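Vacancies > Testing and Workshop > Gripper Trials

Posted in: Work With Us, Short Contracts

Reading time: 2 minutes

Operators wanted for a gripper comparison at Korletey

Korletey is looking for two operators to join the trial that we call Flallano. We compare two sets of gripper fingers and two arm controllers on one task, the sorting of artificial flowers. The contract starts in July and the work is done standing, with screens nearby.

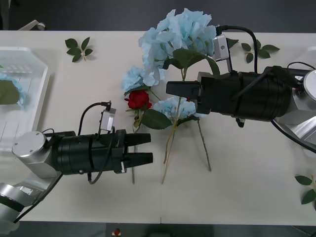 Soft objects are the difficult part of our trial, and for this we ask for patience more than for speed. You will guide the arms by hand controller, repeat the same grasp many times and write down each result in the log. So far we have 2,148 grasps in the log and the plan is 2,285. Stems are thin and the petals of a hydrangea hide the place where the fingers should close, so you must learn to use the view from the small camera on top of each gripper. Both arms can be needed for one bundle, and the operator decides which one holds and which one pulls.

We also compare two positions of the wrist camera. Selorm Opoku prepares the settings every morning and will teach you the controller during your first shifts. Experience with robots is welcome but it is not required. Good eyesight, with glasses or without, is required. 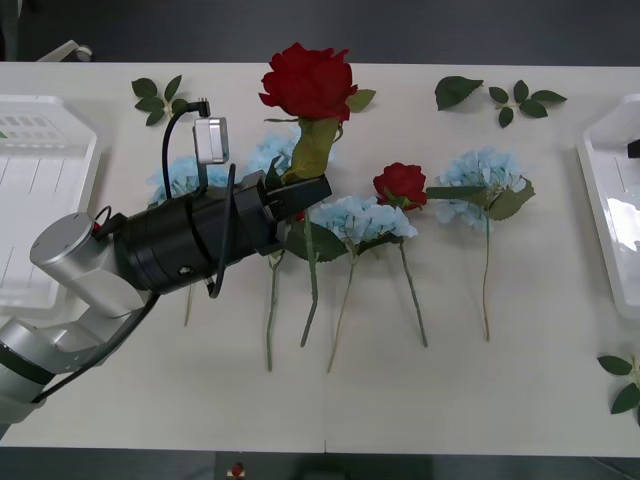 Lamisi Akpalu adds that new operators usually close the fingers too early, and that she would prefer a person who stops and asks to a person who finishes first. She also wishes to say that failed grasps are written in the log exactly as the good ones.

The contract is for 96 hours in total, divided into shifts which we agree with you in advance. Travel inside the city is paid. We can't offer work from home for this position.

To apply, please send a short letter and one page about your previous work to Fuseini Yakubu at the Korletey office. Write "Flallano operator" in the subject. Applications are accepted until 19 November 2020, and everyone who writes will receive an answer.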